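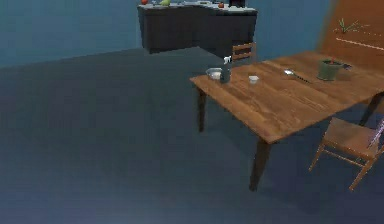

Skutex 公開デモ記録データセット README

概要

Skitcombeで開いた公開デモで、来場者に見せた家庭内作業シミュレーションの記録をまとめたものです。2025年8月に収録しました。実写は含まず、すべてレンダリング画像です。部屋はダイニングとキッチンがつながった間取りで、同じ部屋の中で視点を変えながら撮っています。

収録と進行はRocío Bermúdez、シーンの作成とファイルの整理はWilson Chávezが担当しました。会場と表示用の機材はCuadrosから提供を受けました。

デモの内容

1回の枠は29分です。最初の5分で操作画面の説明をし、残りを実演と質疑に充てました。来場者は音声ではなく短い文で指示を入力します。「カップをボウルの隣へ」のような、物の名前と行き先がそろった文を勧めましたが、「テーブルを片付けて」のような広い指示もそのまま受け付けています。

収録エピソードは100本です。途中で打ち切ったものも削除せずに残しました。打ち切りの理由は、操作者の判断、時間切れ、シミュレータの停止の三種に分けて記録してあります。

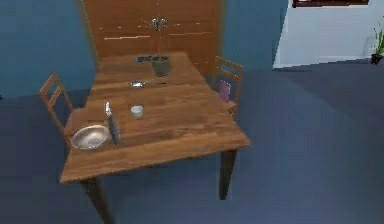 物体の初期姿勢は、エピソードごとに設定ファイルから読み込みます。位置と向きは別々の値で、寝かせて置くことを前提にしていません。ナイフが刃を上にしてボウルの横に立ち、スプーンは奥で横向きに寝ている、という配置もそのまま入っています。把持の評価に使う場合は、物体名だけで姿勢を決めつけず、必ず初期姿勢の欄を参照してください。この点は会場でも質問が多く、後日、説明文を書き足しました。

ファイル構成

episodes/ エピソードごとの画像列と動作列
instructions/ 来場者が入力した指示文(原文と正規化後の文)
layouts/ 家具と小物の初期配置
notes/ 操作者のメモ、質疑の要約

指示文の正規化では、表記の揺れと明らかな打ち間違いだけを直しました。意味があいまいな文は書き換えていません。原文と正規化後の文は同じ番号で対応します。

利用上の注意

・画像の解像度は低く、輪郭やテクスチャに粗さがあります。細かい物体の種類を画像だけで判定する用途には向きません。

・シーンごとに卓上の小物は異なります。スプレーボトルがあるシーンとないシーンを混ぜて使うときは、layouts/ の一覧で絞り込んでください。

・視点が作業対象から外れている区間があります。床と壁が大半を占める画像も除外していません。学習に使うかどうかは利用者の判断に任せます。

・鏡は正確な反射を計算していません。ガラス面が暗く表示されることがあり、鏡像を手がかりにした位置推定には使えません。

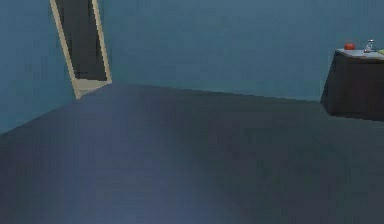
来場者から出た質問

実機でも同じ指示で動くのか、という質問が最も多く出ました。今回のデモはシミュレーションのみで、実機での結果は本データに含みません。Zornaldaleでの実機公開は12月に予定しており、記録は別のデータセットとして配布します。

指示を途中で変えられるか、という質問もありました。現在の版では変更できません。いったん停止して新しいエピソードとして始めます。このため、連続した二つのエピソードで部屋の状態が引き継がれている場合があります。該当するものは notes/ に「継続」と書いてあります。

個人情報の扱い

来場者の氏名、音声、顔は収録していません。指示文に人名が入力された例が11件あり、いずれも仮の記号に置き換えました。原文の欄でも同じ処理をしています。

既知の問題

一部のエピソードで、動作列の末尾に停止後の値が重複して記録されています。読み込み時に終了フラグより後の行を捨ててください。次の版で修正します。

連絡先

データの内容についてはBermúdez、シーン設定についてはChávezまで、配布ページの問い合わせ欄からお願いします。エピソード番号を添えてください。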